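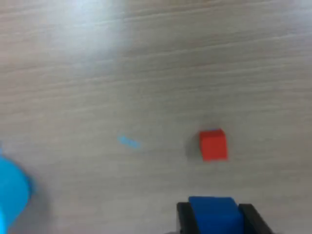
The blue block between the fingers, with the red cube still on the table.

Home | Notes | Publications | Teaching | Contact

Relabeling Failed Grasps: A Note on the Brirnine Results

The report on our block-handling study was circulated to the partners at Sarkusholm last month. Several readers have asked for a plainer account of the method than the report provides. This note is intended to meet that request. It reflects my own reading of the results and should not be taken as a statement by the laboratory.

The question was a narrow one. A policy trained from demonstrations usually learns only from the episodes in which the operator succeeded. Failed episodes are recorded and stored, and they are then left out of training. Gwion Watkins proposed in the early meetings that most of these failures contain a long stretch of perfectly good motion, and that the stretch could be recovered if one knew where it ended. The method we named Brirnine is an attempt to find that point automatically.

The procedure has two stages. A small network, which we call the marker, is trained to estimate from the wrist view how many steps remain before contact with the block. It is trained on successful episodes only. It is then run over the failed episodes. For as long as its estimate falls steadily, the motion is kept. Once the estimate stalls or rises, the remainder is discarded. The shortened episodes are added to the training set with no further weighting. Llinos Bevan tested three weighting schemes and none of them improved on the plain version.

The full set consisted of 1,281 episodes collected by two operators. The marker recovered usable motion from 155 of the failures. Each policy was then evaluated over 102 trials with the same starting positions. The policy trained on successes alone completed 71 of these, and the Brirnine policy completed 83. I consider the difference worth reporting, although it comes from one arm, one table and a small family of tasks.

The gain was not spread evenly. Nearly all of it came from the approach, which is the part of the motion that the recovered segments cover. Once the fingers had closed, the two policies behaved much alike. The lift and the placement showed no improvement that I would be prepared to defend.

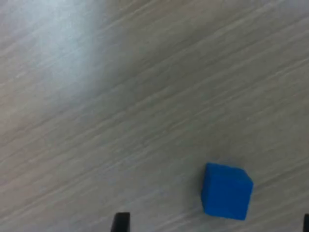
The blue cube, touched by neither finger, seen between the two.

Wide offsets deserve a separate remark. When the cube lies well to one side of the gap between the fingers, the gripper must correct sideways before it descends. Skilled operators seldom leave themselves in this position, so the successful episodes contain few examples of the correction. The failed episodes contain a good many. Emlyn Hughes had argued from the outset that this was where the method would be of use, and the trial records support him.

Glare on the tabletop was a concern throughout. Wood grain under strong reflection can change the wrist view considerably while the block itself stays put, and the marker was at first inclined to treat such changes as progress toward the block. We added random brightness patches during training, and the false readings became less frequent. They did not disappear. In the report this matter occupies a single paragraph, and in my view it should have been given a full section.

Two objections have been raised by colleagues at Skyrme. The first is that a simpler rule, such as keeping the first 40 steps of every failure, might do as well. We tried that rule. It completed 76 trials, so it accounts for a good part of the gain, and a group with little time could reasonably adopt it. The second objection is that our operators knew failed episodes would be used and may have taken less care as a result. I have no answer to this. The records do not allow us to separate the episodes gathered before the decision from those gathered after it.

The next round of work will use softer objects and a second table surface. Meinir Llewellyn will lead the collection, which is planned for June, and the Flodoletti fund has agreed to support it. The marker will be retrained from the beginning, as we do not expect the present one to carry over to a different surface.

Requests for the trial records may be sent through the contact page. The starting positions are included as a separate table.

Brendan Gallagher
May 7, 2020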